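Visit to the Misley simulation center, 10th May

Our anesthesia department was invited to the open day at the Misley center in Ernatside. I went mainly to look at the airway rooms. There are 2 of them, each set up as a full operating room with a Wilix ventilator and a drug cart stocked the way ours is at home.

The morning session was on a failed intubation. We worked in pairs and the debrief took longer than the case, which most of us thought was right. The instructors stopped us often to ask who was watching the oxygen saturation.

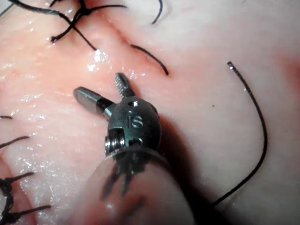

After lunch we moved to the Rodrigues room for a talk on handoffs in recovery. The center has trained 447 people since it opened, mostly residents and nurse anesthetists. Courses are capped at 40. I would have liked more on positioning and pressure injuries, which got one slide.

Parking is behind the building and fills early. The next open day is in July, and registration is through the center's front desk.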